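Search archives Go
Print this message | E-mail this message

Re: [cell-planning] Gripper spares and the second wrist camera

Li-hua Choi wrote:
> Before I sign the Ondura quote I need to know whether the
> second arm can share the first arm's spares. We have 11
> finger sets on the shelf and budgeted for none.

Yes, same coupling, so the spares carry over. My draft for the Cokuvmont bench:

- fingers, slotted, black: no new order, draw from the 11
- wrist camera, Nekano: 1, plus mount
- cable sets: 8 at $43 each
- diffuser for the overhead light: $249

The diffuser is the line I expect to be queried. The wrist view at the bench has the back panel blown out nearly to white, and the inside of the round white piece on the wood is almost as bright. Motion blur softens its rim as well. A shorter exposure would help the blur, but I'd want the light evened out first.
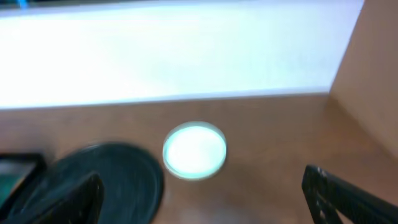

Li-hua Choi: I can carry the diffuser under consumables, but the camera is capital and has to wait for the October round. Does the Hao controller need a licence for a second video input? That was missed last time and came out of the travel line.

It does, one per input. I've asked Ondura to list it separately on the revised quote. Leave the cable sets in regardless, as the lead time on those is eight weeks.

Print | E-mail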